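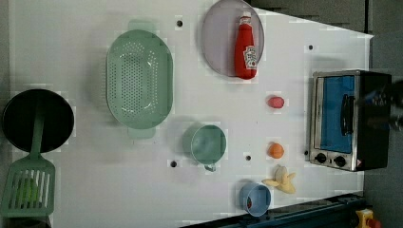

Meet the Wundier Kitchen Helper Kit

Have you ever been asked to tidy up the kitchen after tea? You probably did it without thinking very hard. You saw a mug, you picked it up by the handle, you put it where mugs go, and off you went to do something more interesting. For a robot, every bit of that is difficult, and the Wundier Kitchen Helper Kit is a rather lovely way of finding out why.

The kit is made by a small company called Honine, and schools and libraries can borrow it for a few weeks at a time. It comes with a robot arm, a white table to work on, and a big box of kitchen bits and bobs. There is a green mug and a green colander (that's the bowl with lots of little holes, for draining pasta or washing peas), a round black pan, a slotted spatula, a plate, a toaster oven, a red ketchup bottle and some food, including an orange and a banana with its peel folded open like petals. Look for the big red button too, on its yellow box. We'll come back to that one!

How does a robot know what is what?

A robot doesn't know what a mug is until it has been taught. It looks through a camera, and a camera only gives it a great many tiny coloured dots. The robot has to work out which dots belong together and make a thing.

Now think about the colander and the mug. They are nearly the same shade of green, so colour on its own won't help very much. The robot has to look at shape as well — one is long and oval with a flat tab at each end, and the other is round with a little loop for a handle. To learn the difference, the Wundier robot practised with 2,713 pictures of kitchen things before it was ever packed into its box. Some of them showed things lying half on top of each other, like a spatula resting across a pan, and those are the trickiest of all.

How does it pick things up?

Put your hand flat on the table and then pick up a pencil. Did you notice your fingers changing shape? Now pretend to pick up a mug, and they change again. The robot has to plan this too. It might hold a mug by its side or its handle, but a plate lying flat is a nuisance, because there is hardly any edge to get hold of. And if a bottle is lying on the plate, the bottle will have to be moved first, or over the side it goes!

What can you ask it to do?

The kit has eight jobs to choose from. You pick one on the tablet, press go and watch. Our favourites were "put the orange in the colander" and "put the banana on the plate", but you can also make up your own with picture cards, and that's where it gets really fun.

Fatima Chukwu, who teaches at Uststead Primary, borrowed the kit in April. Her class ran 282 tries altogether and kept a chart on the wall. "They cheered when it worked and they cheered even louder when it dropped the strawberry," she told us. One of her pupils, Ekene Nnaji, wanted to know whether the robot gets cross when it misses. It doesn't. It simply looks again and has another go.

And the red button?

That is the stop button. Press it and the arm stops moving straight away. Every person using the kit learns where it is before anything else, grown-ups included, and you should keep your hands off the table while the arm is working. Leave the oven unplugged as well, as the robot only needs it for practising with the door.

Would we recommend it?

Yes, with a couple of grumbles. The arm is slow, so very small brothers and sisters may wander off, and the printed guide uses some long words that could do with explaining. You'll also want a grown-up for setting it up the first time. But if you like asking "how does it do that?", you will be happy with it for a whole afternoon and probably the next one too. Ask your teacher or librarian to get in touch with Honine about borrowing one.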